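Unit 4: Stocks, Broths and Simple Soups
Course handout, Foundations of Home Cookery
Vulivmont School of Domestic Cookery

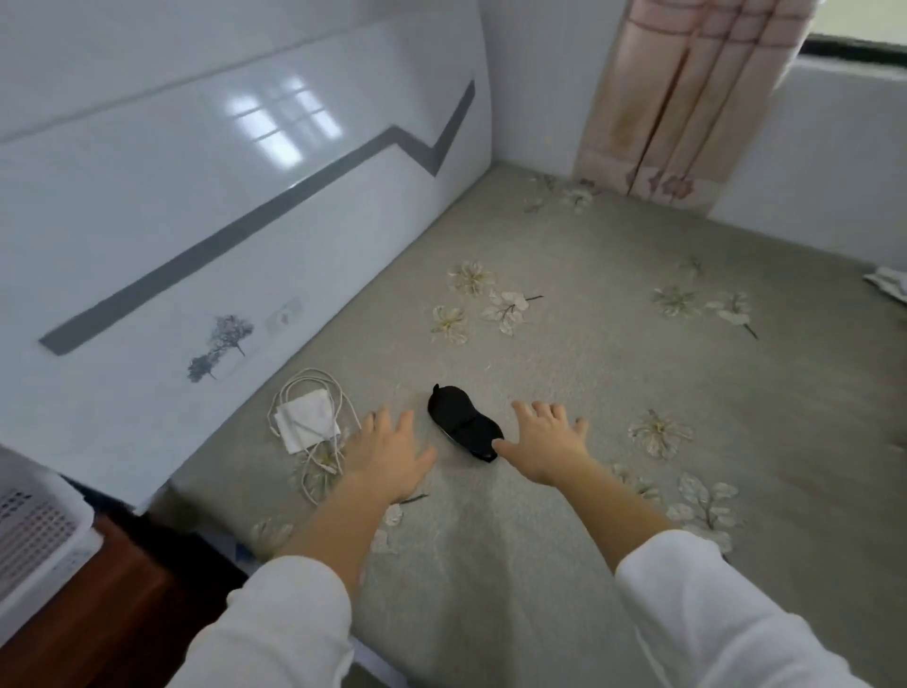 Students should read this handout before the practical session and bring a copy to the kitchen. It covers the preparation of a plain chicken stock and a plain vegetable stock, the safe cooling and storage of both, and two soups made from them. The unit follows directly from Unit 3 (Knife Work), and it is assumed that all students can now dice an onion evenly and without assistance.

4.1 Terms

A stock is made chiefly from bones, with vegetables and herbs added for flavor. A broth is made chiefly from meat and is usually seasoned. Many cookbooks use the two words as if they meant the same thing, and students will meet both on package labels. In this course, stock is always left unsalted. Salt is added only when the stock is used in a finished dish.

Mirepoix is the mixture of onion, carrot and celery used as a base. The usual proportion is two parts onion to one part carrot and one part celery, by weight. For stock, the pieces may be large. For soup, they should be cut to the size of a small fingernail.

4.2 Chicken stock

Ingredients:
1000 g chicken bones, raw (backs, necks and wings)
2000 ml cold water
1 large onion, quartered
1 carrot, cut in thick pieces
1 stalk celery, cut in thick pieces
1 bay leaf
8 black peppercorns
A few parsley stems

Place the bones in a deep pot and cover them with the cold water. Bring slowly to a simmer over medium heat. A gray foam will rise to the surface. Remove it with a ladle or a flat spoon and discard it. Continue until very little foam appears, then add the vegetables, bay leaf, peppercorns and parsley stems.

Lower the heat until only a few small bubbles break the surface at a time. Leave the pot uncovered. Simmer for three hours. If the bones become exposed, add a little water. Do not stir. A stock that boils hard will turn cloudy and may taste greasy, and it cannot easily be corrected afterward.

Strain through a fine sieve into a clean container. Do not press on the solids.

4.3 Vegetable stock

Use the same pot and double the quantity of mirepoix. Replace the bones with one leek, well washed, and a handful of mushroom trimmings. Cover with 1000 ml cold water, adding more if the vegetables are not covered. Simmer for 45 minutes and strain at once. Longer cooking gives a dull, slightly bitter result. Cabbage, broccoli and turnip should be kept out of the pot.

4.4 Cooling and storage

Divide hot stock among shallow containers and set these in a sink of ice water, stirring from time to time. Refrigerate as soon as the stock is cool. Chicken stock will keep for three days in the refrigerator and for several months in the freezer. Label every container with its contents and the date. Unlabeled containers will be removed from the school refrigerator at the end of each session.

When chilled, a good chicken stock sets to a soft jelly. The fat hardens on top and can be lifted off with a spoon.

4.5 Soups for the practical session

Leek and potato. Soften two sliced leeks in butter over low heat, without browning. Add two peeled, diced potatoes and enough vegetable stock to cover. Simmer until the potatoes break easily against the side of the pot. Blend, season and thin with milk if needed.

Chicken and rice. Soften one cup of finely diced mirepoix in oil. Add chicken stock and a small handful of rice, and cook until the rice is tender. Add cooked, shredded chicken and heat through. Season last, tasting after each addition of salt.

4.6 Assessment

Each student will submit one cup of strained chicken stock and one bowl of either soup. Stock is judged on clarity, aroma and body. Soup is judged on seasoning, texture and serving temperature. Work stations must be cleaned before tasting begins.

Students with food allergies should inform the instructor, Mirela Bragança, before the session. Questions about missed practicals should be directed to Janaína Macedo at the course office.

Reading for Unit 5 (Eggs): course reader, chapter 6, including the notes on poaching.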